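Ronbridge Clay List
Home | Archive | Threads | Search | Log in

Subject: Re: mug handles, pulled or strap?
From: Fernanda Frade

Jadwiga Kołodziej wrote:

> My handles keep letting me down. I pull them the way I was taught at
> Demholm, they look lovely hanging off the edge of the shelf, and then
> by the time they're on the mug they've gone thin in the middle. Does
> anyone on the list cut theirs from a slab? And if so, does it look
> clunky? I have a shelf of 2 pint mugs waiting and I'm scared to touch
> them.

Jadwiga, yes! Cut them! I switched over last June and I have been so much happier at the bench. I still pull one now and then for the fun of it, but for a mug that gets used every morning I love a flat band.

What I do is roll a slab between two sticks, let it firm up until it bends without cracking, and slice strips with a ruler. Then I run a damp sponge down both edges, because a raw cut edge is horrible on the fingers. I bend the strip over the corner of a board and leave it alone while I make tea. Score both ends, plenty of slip, push hard, and wrap the whole mug in plastic overnight.

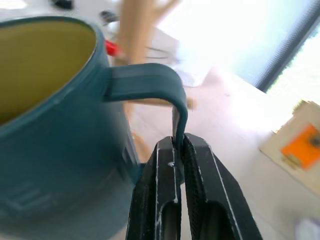 Clunky is all in the bend, I think. If you make a strap do a big round ear it fights you and ends up looking like a suitcase. Let it be a strap! I like it to leave the wall dead level, go straight out, and then turn down sharply, with the corner softened just enough to be kind to your knuckle. The teal mug has it the way I mean, out flat and then down in a narrow drop, and look how the top of the band goes paler where the light hits it. You get that for free with a satin surface. I'm also very taken with olive-yellow inside a blue-green mug, and I want to try the pairing on my next batch (Suqin Lu, if you're reading, is your olive from the Lamptey tub or do you mix your own?).

One warning on size. A pint mug full of coffee is heavy, so make the strip wider than looks right when it's lying on the table. Mine shrink more than I expect every single time. Zofia Ziółkowski gave me a strip of card with her widths marked on it and I've used it so much the corners are gone. I can trace it for you.

And don't start on the whole shelf! Do 2, dry them slowly, and see how they feel in your hand before you commit. I spoiled a good few by rushing the drying, all cracked at the top join, and I was cross for a week.

Silvia Halás asked off list whether this works on porcelain. I've only done it in stoneware, so someone else please jump in.

Fernanda

Previous in thread | Next in thread | Back to archive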